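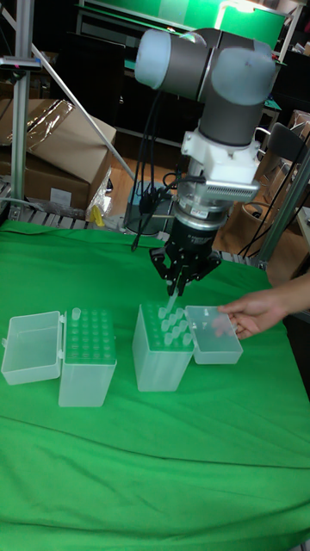
Visitors to the Rirnby open day, according to one guest's remark printed in the program, come expecting speed and go home talking about patience. The event is a yearly public demonstration of laboratory robots, held each July at the Clireo workshop in Karitz, and it has grown into a lively date for anyone who likes machines up close.

Its best-loved part is the pipette tip session. A robot arm with a multi-fingered gripper handles single tips above an open tip box, a job that looks simple until you try to program it! The tips are light, narrow and packed in tight rows — a small error in angle can knock the neighbors out of line. Staff work right beside the arm and answer questions between runs.

The first open day drew 26 people. Attendance later reached 800, and the program was split into six sessions with four demonstrations in each. Guests may also try the Rojanasak controller, a hand-held trainer that lets beginners guide a practice gripper at their own pace. Children are welcome at all sessions, and admission is free.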